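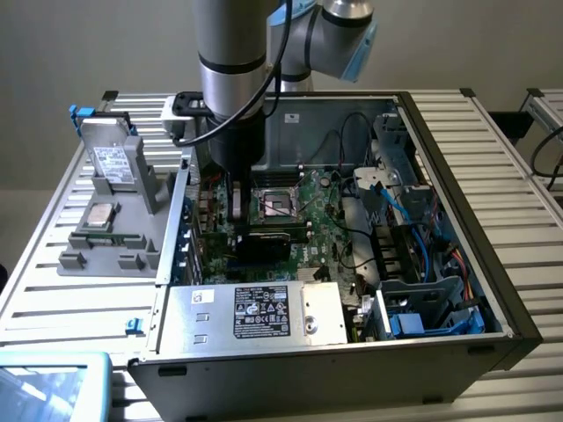
The first time I saw Iqra Kiani play, she was sitting on an upturned milk crate in the back half of a record store, and I was mostly there to get out of the rain. I stayed for both sets. I missed my train. I bought a tape, and I don't own anything that plays tapes!

That was two years ago, and I've been pestering people about her ever since. So when I heard that she and cellist Anum Siddiqui were taking their duo, Stiver, out on a proper run of shows in March, I asked if I could tag along for a rehearsal. They said yes, as long as I brought lunch.

They practice above a bike shop in Vanholm, in a room with one good window and a radiator that clanks in what Siddiqui swears is B flat. (She tunes to it, as a joke, and then has to tune back.) The new album is called Rind, and I heard nearly all of it from a folding chair with a sandwich on my knee. It's a stranger record than the first one. The songs are slower to show up. "Jornar," the long one that closes side two, goes almost four minutes before Kiani sings a word, and when she does it's so low that I leaned in without meaning to.

"I used to rush to the chorus," she told me while she was restringing. "I'd get scared people were looking at their phones."

"They were looking at their phones," said Siddiqui.

They bicker like that all afternoon, and then they play and it's like one person with four hands. I asked how they divide up the writing and got two completely different answers, so I'm leaving that one alone.

The rooms are bigger this time. Their last hometown show sold 95 tickets and felt packed. The smallest stop on this run holds 200, and the final night is in an old movie house with 700 seats, which Kiani brought up three times before I'd finished my coffee. She's nervous about it. Siddiqui is worried about the stairs, and about who's carrying the cello case up them.

I've already got my ticket for the movie house. Row F, on the aisle, and this time I checked the train schedule first.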